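News > Local > Bostwood

Water rates in Bostwood to change after long discussion
April 2026
By the Bostwood desk

Households in Bostwood will pay a new price for water from the summer, after the town council approved the plan at its last meeting. The fixed part of the bill goes up by 5 percent. The price for each unit of water stays the same for small users and becomes higher for those who use very much.

The town says that the money is needed for the old main pipe under Bustamante Street. This pipe broke in January, and 852 homes were without water for most of one day. The repair was made quickly, but the engineers told the council that other parts of the same pipe are in a similar condition and should be replaced before next winter.

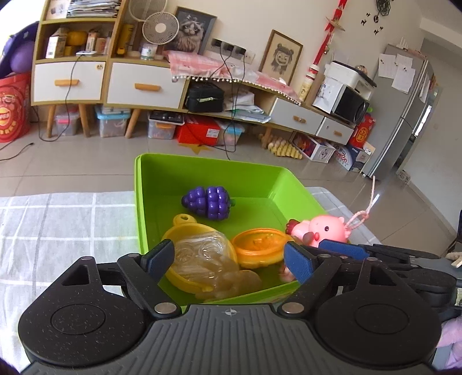 The work will be done by Grania, a company which already takes care of the pumping station at the north side of the town. It will begin at the lower end of the street, near the bus stop, and continue up to the school. During this time cars can use only one lane. The bus to Ornine will stop on the next street, and a sign with the temporary timetable will be put at the old stop.

Residents sent 181 written comments on the plan. Many of them asked why the fixed part must rise also for people who live alone and use little water. The council answered that the cost of the pipes is the same for every connected home, but it agreed to make a discount for low incomes. The form for the discount can be collected at the town hall or asked for by telephone, and it must be given back together with a copy of the last bill.

Some shop owners on Bustamante Street are worried about the summer season. They asked to have the digging stopped in the weeks when most visitors come. The town did not promise this, but said that the sidewalks will remain open on both sides and that deliveries will be possible in the early morning.
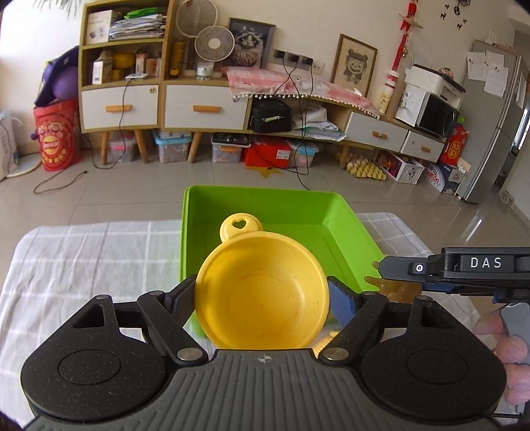
When will the new price appear on the bill?

The first bill with the new price is the one for the summer quarter, and water used before that is still charged at the old price.

The council also set aside money for 400 new meters, which can be read from the street without entering the house. Homes on the upper side of Bustamante Street will get them first, and the owners will receive a letter before the visit. There is no charge for the change of the meter. The old meters will be taken away by the same workers.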